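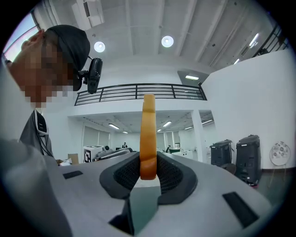
March, afternoon, Rutero trial kit, unit on loan from Camacho. Second session with the hand-held gripper and I'm starting to have opinions, so I'd better get them down before the loan runs out and I only remember the good bits. The body sits nicely in two hands and the trigger pull is lighter than on the one we borrowed last year. What I mostly wanted to know was how the fingers hold something tall, and I'm pleased with them: the soft mesh faces close in a V, with the thicker black rubber rim around the outside, and the orange piece stands up between them with its lumpy surface held at the bottom end only. I had half expected to be reaching for the foam inserts, and those are still in their bag.

Camacho wants $1573 for the kit: gripper, head camera, clip bracket, cable set and a year of the Rutero software. The Plalard quote is lower, but it leaves out the head camera and they charge separately for spare finger pads, so by the time you add all that up there's not a lot in it. I need to ask both of them about pad life. Camacho's sheet says to swap pads "when visibly worn," and that tells me nothing! Worn how? Fuzzy? Shiny? I've emailed them.

Logged 17 takes today, 6 of them thrown out. Four of those were my own fault (started moving before the beep, a habit I need to break) and the other two had gaps in the head camera track. I think that's the connector. It's a little push-fit thing and it doesn't click, so you can't tell by feel whether it's home. I've put tape on it for now – if the gaps go away, we ask for a locking one as a condition of buying.

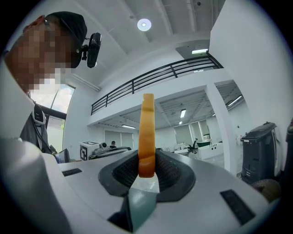 Rutero gripper with the orange piece upright in the V, head camera clipped to the cap.

Notes on wearing the thing. The head camera goes on a cap, and it needs to be a snug cap. I tried it on my loose one first and the view crept downward all through the take. With the tight cap it's fine for maybe half an hour and then I start to feel the clip at my temple. Wouldn't want to do a full afternoon without breaks. The cables are okay if you run them down the front and leave slack at the collar, but the ones in the kit are a bit short for anyone tall.

Software: import is quick, the take list is easy to read, and deleting a bad take asks you twice, which I like. Syncing the two views was automatic on all the good takes. Export to our Inico format needed the converter script, and the script fell over on file names with spaces in them. Renamed everything by hand, grumbled, moved on. If one of you has a fix for this already, please put it in the shared folder.

Still to do before the loan goes back:
– 4 takes with the tape off, same moves, to be sure about the connector
– try the gripper left-handed
– weigh it with the cable set attached
– get a straight answer on pad prices from Plalard

Leaning toward buying, if they'll sort out the connector. Batteries are on the charger, both of them.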